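Ticket 1000 – Side door fob works, then doesn't, then does
Site: Vistordale office, ground floor
Reported by: Saranya Reddy
Status: Closed (again)
Opened: 1 October 2018

Reported problem
The side door reader ignores my fob first thing in the morning. By lunch it behaves perfectly, which makes me look like a liar whenever I bring a witness. Front door is fine at all hours. I have tried holding the fob flat, sideways and with menace.

Reply from Gakport support
Please try another fob and confirm the colour of the reader light.

Update, Saranya
Tried 2 others from the front desk. Same result. The light is amber, a colour your manual doesn't mention. The manual does have a lovely page on cleaning the reader with a soft cloth. Reader is now very clean.

Update, Saranya
Got a bit further. The Skotano controller keeps its own schedule for each door, and the side door's was still on daylight saving from March. It was politely refusing everybody for the first hour and had no intention of saying so. In the meantime we've gone back to ordinary keys, like our ancestors.

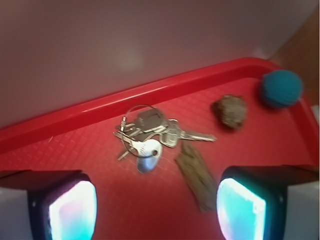
Keys in the red tray.

Reply from Gakport support
Amber means "outside permitted hours". We will pass your comments on to the manual people. Please set the schedule to automatic and restart the controller.

Update, Saranya
Automatic was greyed out. It took 3 restarts and a firmware update before the box would let me tick it, and the update put the menus into Portuguese. I can now say "door" with some authority. Language is under Sistema, second item down, for whoever gets this next.

Resolution
Schedule set to automatic, English restored, side door opening from start of business. Sastry on the night shift has tested it too – no amber. Leave the ticket closed unless it happens again when the clocks change.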